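Subject: Re: Kelemen fold kit - worth it or wait?

On a train, so short. Quoted bit first, answers under.

> Hi all, has anyone here had the Kelemen folding kit running
> for more than a demo? We fold for two small guesthouses,
> mostly towels and tops. Pliltport quoted us the kit plus the
> Bralemard training add-on (they want us to record our own
> people folding, then they tune it). Is the add-on worth paying
> for? And can it cope with soft stuff, or is it flat towels only?
> They also said setup takes an afternoon.

Setup in an afternoon, no. Took us two days, and most of that was getting the arms level with the table. The printed guide is for the older base, ask Pliltport for the new one before you start, they have it, they just dont put it in the box.

Flat towels: fine. Good even. We ran 200 bath towels through in the first week and refolded 13 by hand. Slow, though. If you need speed on towels forget it and buy a proper folder.

Soft stuff is where it gets ugly. Anything fuzzy or with a bit of stretch, out of the box, forget it. It picks up one layer when it should get two, then drags. Sweatshirts worst of all. Support told us to change the grip pads, did that, slightly better.

The add-on. Yes, I'd pay for it, but read what you're buying. It's 11 hours of your own recorded folding, head height, hands in view, you send it to Bralemard and they send back a tuned model in around a month. Ours came back in December. Soft pieces went from hopeless to usable. Still not good on hoods.

Things I'd do differntly on the recording:

- Don't only use the work table. We did and the first model fell apart on anything else. Second batch was done all over the place, sitting down with the cloth on a plaid bedsheet, whatever surface was going.
- Fold at normal speed. Ours slowed down to be helpful and now the arms are slow too.
- Leave the bad folds in. Bralemard want the fixing as well as the folding, fingers smoothing, tucking, all of it.

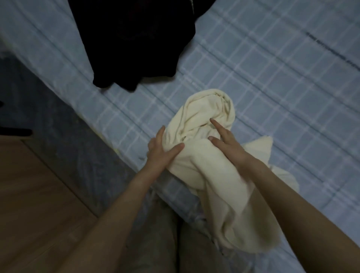

Also check the file limits before you upload, ours bounced twice and the error message is useless.

Price wise, Pliltport wouldn't move on the kit but gave us 7 months support free when we asked. So ask. Jollness do something similar for less, no tuning at all tho, and their arm couldn't reach the back of our table. Sent it back.

If it's mostly towels, skip the add-on for now, you can buy it later at the same price (get that in writing). If its mostly tops, get it or don't bother with the kit.

Can send our settings file off list if anyone wants it. Losing signal.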